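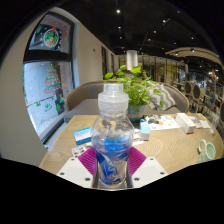

Emusdale Households — Post-Production and Scheduling Meeting
Minutes, 20 April 2024

Chair: Trudy Te Moana (series producer)
Represented: Tumetti (production), Clastex (edit and finishing), Sima (network)
Minutes of the February meeting were approved with one correction. Under item 4, "reunion taping" should read "reunion pre-interviews."

1. Episode delivery

Clastex reported that episodes 1 through 6 of Season 2 are locked and through color. Episode 7 is at fine cut and runs 38 seconds over the slot. Sima will not extend the slot. The editors proposed taking the time out of the boat argument, where the same accusation is made twice. Sima asked that the first version of the accusation be kept, as it is the one quoted in the trailer. Agreed.

Episode 8 is at rough cut. The dinner sequence plays out of order in the current assembly. Tumetti asked for the original order to be restored, on the grounds that two cast members refer to it in their confessionals and the dialogue does not make sense otherwise. Clastex will supply a revised assembly and a marked transcript.

2. Confessional pickups

Three cast members still owe pickup lines for the sisters' falling-out. The chair noted that wardrobe must match the original sessions, including earrings, and that the continuity binder is held at the Tumetti office. One cast member has cut her hair since the first session. Options discussed were a wig, audio only over existing footage, or a new look carried through the whole of episode 8. Audio only was preferred on cost.

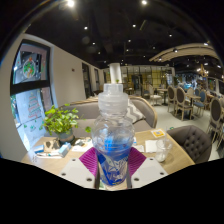
Pickup scripts are to be phrased as questions, in line with the cast agreement. Producers may ask for a full-sentence answer but may not supply the wording. Sima requested sight of the questions before the session. The chair agreed to send them but did not accept that network approval is required. Sima reserved its position.

3. Reunion format

Tumetti tabled two seating plans. Plan A keeps the sisters on the same couch, with the host between them and the newer cast members. Plan B places them on opposite couches. Sima favored Plan B for coverage, as it allows a clean two-way eyeline without moving the host camera. Clastex had no objection to either but asked that microphone tracks be kept separate for the full taping, including breaks when cast remain on set.

The chair raised the matter of spouses. The Season 1 reunion brought them out in the final hour and most of that material was not used. It was agreed that spouses will join for one segment only and will be released afterward.

Plan B was adopted. The reunion will air in 2 parts. A third part was discussed and dropped.

4. Social media and advance clips

A clip from episode 6 was posted by a fan account before air. Sima traced it to a press screener. Screeners will carry individual watermarks from episode 7 onward, burned in at lower left — Clastex to confirm that the mark does not cover the name captions.

Cast may post their own stills once an episode has aired on the East Coast. Comments on the reunion are embargoed until the last part has aired.
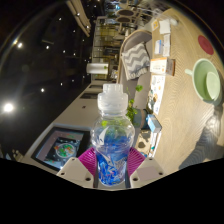 5. Music clearance

The song used under the charity lunch in episode 5 is cleared for broadcast but not for streaming. Clastex will cut a replacement for the streaming master. The broadcast master stands as delivered.

6. Actions

Clastex: trim episode 7; revised assembly of episode 8; replacement cue for episode 5; watermark test.
Tumetti: book audio session for pickups; confirm reunion call times with cast representatives.
Sima: written note on its position regarding pickup questions.
T. Te Moana: circulate pickup questions and the final Plan B seating.

7. Other business

Tumetti asked whether a Season 3 option date has been set. Sima had nothing to report. Item carried over to the next meeting.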